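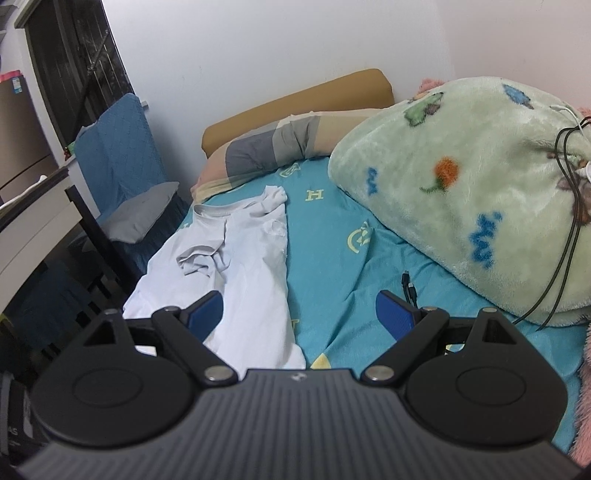 Which set of finger pads should stay on the hand-held unit for cloth work?

The textured set should stay on until the next review. It lifted single layers of cotton more dependably than the smooth set, and its one clear weakness, a tendency to hold on to fleece after release, can be managed by the operator.

**Workshop notebook, Predville site. Thursday, March. Entry begun 9:40 a.m.**

Subject: comparison of finger pads on the Halonen hand-held gripper, household fabrics, bedroom setting.

Present: N. Kiiskinen (operator), the undersigned (notes and timing).

**Carried over from the previous entry**

The bench comparison was closed last week. Folded cotton squares on a flat board did not separate the two pad sets to any useful degree, and it was agreed that the next comparison would use ordinary articles on an ordinary bed. The bench numbers are not repeated in this entry and should not be combined with those below. The bench board is rigid and a mattress is not, and the operator's approach angle changes accordingly.

The Plolow order for replacement pads remains open. One spare pair of the textured type is in the drawer, bagged and labeled. The smooth pads used today are the older pair and show light wear along one edge. This wear was present before the session and is noted so that it is not entered later as damage from the trial.

**Equipment**

- Halonen hand-held gripper, black body, two finger linkages, manual trigger
- Pad set A: blue, textured face
- Pad set B: smooth face, same outline as A
- Skakau camera on the gripper mount, wide lens
- Logging laptop, release of last month, no changes made

Maximum opening measured between pad faces before the session: 73 mm. The measurement was repeated after the pad change and came out the same. The linkage pivots were checked for play by hand. None was found.

**Working area**

The bed is made up with a turquoise sheet printed in pale yellow, left rumpled. A white t-shirt lies on it, crumpled, with the bolster and a striped pillow at the head. A light green fleece blanket with cartoon motifs is bunched on the right side. Thin black cables run across the blanket, and there is a short black charging cable on the sheet near it.

The arrangement gives three surfaces of interest within one reach: thin cotton on cotton, thick pile, and cable over pile. The printed sheet is also of value to the tracking check. The yellow letters and the round emblem stand out well against the turquoise, and they lie close to where the pads meet.

**Procedure**

1. The operator begins with the gripper open and held above the sheet, fingers pointing toward the head of the bed.
2. The article is approached in one movement. Corrections of position are allowed; a second closing is not.
3. The pads are closed, the article is raised clear of the bed, held for a slow count of three, and released.
4. The result is called aloud by the operator and entered before the next attempt.
5. The shirt is dropped back without arranging it.

A lift was entered as good when a single layer was taken and remained in the pads through the count. Lifts that also brought up the sheet were entered as double. Anything else was entered as missed.

We completed 50 attempts on the shirt with set A, changed the pads, and completed 50 with set B. Fleece and cable attempts followed in shorter series and were entered as remarks only. The series are too short for rates, and none should be quoted from them.

**Results, shirt**

Set A missed 7 times. The misses were concentrated early in the series, while the operator was still approaching too steeply. After the wrist was lowered, the lower pad edge passed under a crease with little effort. Doubles occurred mainly where the shirt lay flat against a fold of the sheet.

Set B was stopped for a short break partway through at the operator's request and then completed in full. Misses were more frequent than with set A and of a different kind. The pads closed on the cloth, the cloth rose a short distance, and one side slid out before the count was over. Doubles were fewer. The smooth face seems to ride over the sheet without catching it, which would account for this, although the log alone cannot settle the matter. The full tally for B is on the laptop and will be copied in once the two entries that Nelli questioned have been checked against the recording.

**Results, fleece**

Both sets lifted the blanket from a bunched edge. Set A held firmly and released late: on several attempts the pile clung to the texture after the fingers had opened, and a small shake was needed. Set B released at once. Neither set was able to take hold in the middle of a smooth area of fleece unless the operator first pressed down.

Pressing down is not part of the procedure, and those attempts have been marked with a P in the log. I would ask that the same letter be used in future. The earlier notebook uses both P and "pr.", and the two have already been confused once.

**Results, cables**

The charging cable is the hardest article on this bed for either set. The texture on set A helps when the cable lies across the pads and does very little when it lies in line with them. The thin cables over the blanket were attempted with set A only. The pads took up pile along with the cable in most cases. We did not pull against any cable that was plugged in or whose far end could not be traced, and this rule should be kept for all later sessions.

**Camera**

The Skakau wide lens keeps both pads and the greater part of the bed in view with the fingers open. The cost is strong distortion at the sides, where the straight edge of the desk is drawn as a curve. For grip labeling this is of no consequence. For any measurement taken away from the center of the image it is, and such measurements should wait for the corrected files.

The gripper body occupies the lower third of the picture. A small forward tilt of the mount would recover part of that area, but it would also move the pads lower, and the point of contact must stay clear of the body at all times. Recommendation: leave the mount as it is until the cloth work is finished.

The window at the far left is dark in the picture and the wall beside it has a gray shadow. Exposure on the sheet and the shirt is acceptable. The weave of the shirt is not resolved, and creases are the only reliable cue for the layer count.

**Operator remarks (N. Kiiskinen, dictated)**

"The trigger is comfortable for the first part of a series and tiring toward the end. I would prefer shorter series with a change of hand. With the textured pads I stopped watching the pads and watched the crease. With the smooth ones I was watching the pads all the time. I would not want the smooth ones for shirts, but I would keep them for the blanket."

**Open points**

- Check the two questioned entries in series B. (NK)
- Repeat the shirt series with B first and A second. Order was not balanced today, and operator practice may have favored the second set, which makes the advantage of A more credible but does not replace the test.
- Ask Plolow whether the textured face is available in a finer pattern, and whether lead time changes for a small order.
- Replace the worn smooth pair before the repeat.
- Add a line to the log sheet for wrist angle: steep, medium, low.

Pad set A refitted at the end of the session. Screws tightened by hand and marked. Entry closed 12:15 p.m.

Added after lunch: NK has located the first of the two questioned entries. It was a double and had been entered as good. The laptop log has been corrected and initialed.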